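Ticket 3698: Right hand grip fault during open day demo
Status: Closed, monitoring
Opened: 12th February
Site: Savusport demo room
Unit: Kolitz humanoid, two hands, running the Batine control package
Priority: High (visitors on site)

Problem as reported

During the morning demo for the open day, the right hand closed on a can at the steel table and the controller reported "grip not confirmed." The arm stopped and held position. The operator cleared the fault and tried again with the same result. The demo was paused and the visitors were taken to the Eren stand until we had a look at it.

The task is the standard can pick between table and shelf. It had run without faults the evening before.

Checks done

Restarted the hand controller only. Fault came back on the next grip.

Swapped to the left hand with nothing else changed. No fault. That pointed to the right hand or its settings and cleared the table and the vision side.

Checked the hand connector at the wrist. Seated properly, no bent pins. Moved the wrist through its full range by hand with power off and watched the cable. No pulling.

Compared the settings file for the right hand with the copy saved at install. The close timeout was set to 700 ms. The install copy says 1000 ms. The left hand was still at 1000. The change log shows the right hand value was edited during a speed test and never put back.

With the short timeout the fingers were still closing when the controller checked for contact, so it reported a failed grip. On a wide object like a chip can the fingers don't have as far to go and it mostly got away with it. The hand was also starting from fully open after the overnight restart, which added travel.

Fix

Set the right hand close timeout back to 1000 ms. Saved and reloaded the profile. Restarted the demo program from the home position.

Repeated the pick at the table with the purple Lay's can, then let the open day schedule carry on. 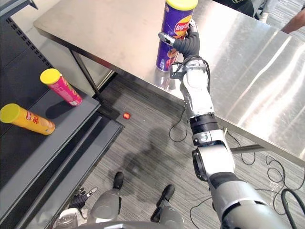

The can on the steel table, with and without the right hand on it.
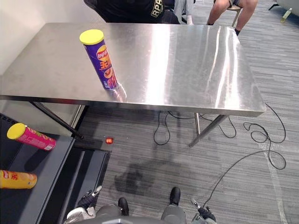
Savusport Robot Support, Demo and Visitor Systems

Follow-up notes

No grip faults logged for the rest of the day. The afternoon group got the full demo, including the part that was skipped in the morning. One visitor asked why the robot had stopped earlier and was told it was a timing setting.

The demo program does not check the hand profile against the install copy at startup. It should. A request has been sent to Batine with the two settings files and the controller log attached. They replied that a profile check is planned for the April release. Until then, please compare the files by hand before any visit. The steps are in the demo checklist, page 2.

If you run a speed test, save it under a different profile name. Do not edit the demo profile.

If the same fault shows up again:

Stop the program and leave the arm in hold. Do not pull the can out of the fingers.
Read the close timeout for both hands. They should match.
If they match and the fault is still there, switch to the left hand for the visit and reopen this ticket.
Attach the controller log. The last one came in as a photo of the screen and we couldn't search it.

Still open: the fault text. "Grip not confirmed" comes up for a timeout and also for a bad contact sensor, so it doesn't tell the operator which one to look at. Moved to its own ticket with Kolitz.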